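4. Independent Assessment of the Estalport Wrist Kit

4.1 What is being sold

Estalport sells its kit as a retrofit. The buyer supplies an arm; the box supplies a two-finger gripper, a wrist camera, the cabling, and a license for Trorel, the software that turns recorded demonstrations into a grasping policy. The sales sheet makes three claims that matter to a lab of our size: that the kit can be set up in one afternoon, that the wrist camera needs no calibration by the user, and that a policy trained in one room will carry over to another "without loss." We took each claim at its word and tried to check it. We paid list price for both units and told the company nothing about the study until the tests were over.

The related work in Section 2 shows how rarely kits of this kind get tested by people who did not build them. The only prior account of the Estalport product we could find is the company's own white paper, which reports success rates without saying how many attempts were thrown out. We do not say the numbers are wrong. We say a reader has no way to tell.

4.2 Setup

Two of the authors (Ông and Hegedűs) did the installation, one unit each, working from the printed guide and without talking to each other. Neither finished in an afternoon. The guide assumes a mounting plate that is listed on the parts sheet but was missing from one box, and the step for routing the camera cable points to a drawing that belongs to an older version of the bracket. Support answered our message politely and sent the same drawing again.

Once the hardware was on, Trorel found the gripper right away. It found the camera only after we changed a setting that the guide does not mention. We give the company credit for the gripper itself, which is stiff, closes evenly, and did not need to be re-zeroed at any point in the study.

4.3 The wrist view

The claim of calibration-free use rests on an idea that is common in this field and easy to overstate. If the camera moves with the fingers, the argument goes, then the fingers always sit in the same place in the picture, and the policy can learn everything else relative to them. The first half of this is true. The second half depends on what "everything else" turns out to be.

A wrist camera sees whatever the wrist happens to point at. During a grasp that is mostly the table. Between grasps, when the arm swings up or rolls to the side, it can be anything at all: windows, ceiling, other equipment, the people running the test. Figure 4 gives a wrist view with the room tilted hard behind the fingers. The fingers take up much of the lower part of the picture, and what lies between them is a strip of background with a stool and a cluttered table in it.

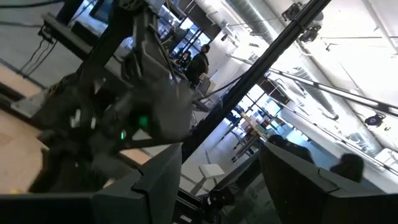 Figure 4. Wrist-camera view of the lab with both gripper fingers in the foreground. The arm assembly, the windows and the ceiling ductwork share the view with the workspace beyond the gap.

A policy that has learned from views of this kind may be using the object, or it may be using the window behind the object. Trorel has no tool for telling the two apart. Its training screen shows one loss curve and a green check mark, and the check mark appears whenever the curve goes flat, even if it goes flat at a bad value. We trained one policy on recordings with the labels shuffled, and it got the check mark too.

The manual suggests cropping the image "if backgrounds are busy." It does not say how much to crop, and the crop tool works in fixed steps, the smallest of which already cuts into the fingertips. Losing the fingertips gives up the one thing the camera was supposed to guarantee.

4.4 Transfer between rooms

For the transfer test, each unit was trained in one room and then run in the other, with the same objects, the same table height, and 30 attempts per condition. Taşdemir scored the attempts from fixed outside video without being told which policy was running. An attempt counted only if the object was lifted and held. Partial grasps, which the Estalport white paper appears to count as successes, were scored as failures here.

Both policies did worse away from home. The drop was largest when the arm started from a rolled pose, and smallest when it started pointing straight down, where the view holds mostly tabletop in either room. Closing the blinds in the second room brought some of the loss back – a change that should have made no difference at all if the policy were looking only at the object.

We want to be careful here. Two rooms are not many, and a reader who wants to defend the product could fairly say that our second room was a hard case. But "without loss" is the company's wording, and it comes with no list of conditions. A claim that strong needs only one ordinary room to count against it.

4.5 Comparison with a cheaper setup

We repeated the test using an open-source training script and a plain camera on a Bayram bracket, keeping the Estalport gripper so that the fingers were the same. This setup took longer to get running and crashed twice during recording. In the second room it did no better than Trorel and no worse. Kravets, who had not used either system before, preferred Trorel for recording and the script for everything after that, mainly for the reason that the script lets the user look at what went into training.

This makes the price hard to defend on performance. A buyer is paying for a good gripper and a pleasant recording screen, and may be happy with both. The part that is advertised most heavily, the learned policy, is the part where we could find no advantage.

4.6 Response from the company

We sent a draft of this section to Estalport and received a reply dated 6th November. The company disputes our scoring rule and says that a coming release will add random background changes during training. It did not send data. It also pointed us to a customer, Ellex, as a site where transfer had worked well; Uçar wrote to Ellex and learned that their arm is used in a single room, inside an enclosure with blank walls. That may well be a good use of the kit. It has no bearing on the claim we tested, and we have left our wording in Section 4.4 as it was.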